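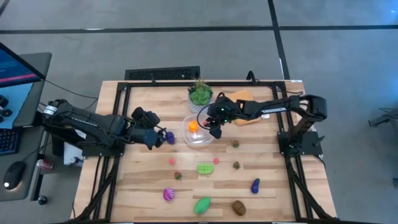

Fewer demonstrations, spread out more

Most of this month has gone on one question, and I think we have enough of an answer to write down. When you teach a pair of arms to put toy food into a bowl by driving them through it yourself, is it better to record the same few layouts many times, or a lot of layouts once each?

We had always done the first. It's easier on whoever is doing the driving. You set the table, run the task until you're fluent at it, then change the table and go again. By the end of a layout you are quick and the recordings look very clean.

Duygu Türkmen thought the clean recordings were part of the trouble. Our trained policy was good at the layouts it had seen and poor at anything else, and it failed in a particular way. It would send the gripper to where the strawberry used to be, close on nothing, and carry the nothing over to the bowl.

So we made two sets of recordings, 360 in each. In the first set there were 4 layouts, repeated. In the second every recording had its own layout, with the food put down fresh each time and the bowl shifted as well. The drivers, the toys and the training settings were the same for both. Lorraine Lowther did the driving in the mornings and I did the afternoons, and we swapped over between sets halfway through each week so that neither set got all of one person's habits.

For testing we used 17 layouts that were in neither set. Judit Erdős drew them up on paper before we recorded anything and kept the sheets in her drawer until we had finished training.

The result

The policy trained on the repeated layouts finished 4 of the 17. The one trained on the spread-out layouts finished 11. A layout only counted as finished if every item we had asked for was in the bowl at the end and the bowl was still upright.

That is a bigger gap than I expected. It is also a small test, one table and one bowl, and I wouldn't want anybody to quote it as a general rule. We ran each layout once per policy. Running them several times would have been better and we plan to.

Where it still goes wrong

The aubergine is the worst of the food. It's glossy and it rolls, and if the fingers come down slightly off centre it slides out sideways. Neither policy learned to go back for it reliably. I suspect that's down to us, as both of us tended to throw away a recording if we dropped something. Gumaro Nava has been saying for a while that we should keep those, and the next set will have them in.

Handing over between the arms is the other weak spot. With an item near the middle either arm can reach it, and Lorraine and I turned out to have different preferences. She uses the left for anything left of the bowl. I use whichever arm I moved last, which I didn't know about myself until I watched the playback. The policy sometimes starts with one arm, stops, and starts with the other. We've now agreed on a rule and written it on a card.

The cost

Resetting the table for every recording is slow. The spread-out set took a good deal longer to collect, and most of that was moving toys about and checking we weren't drifting into favourite spots. I was. My strawberries kept ending up in the same column, so we switched to a small script that prints out positions to copy. It's dull work but it helps.

Next is a smaller spread-out set, to see how far the number can come down before the result goes with it. Enikő Pap is going to do some of the driving, so there will be a third person's habits in there too. I'll put the layout script up once I've taken out the parts that only make sense on our table.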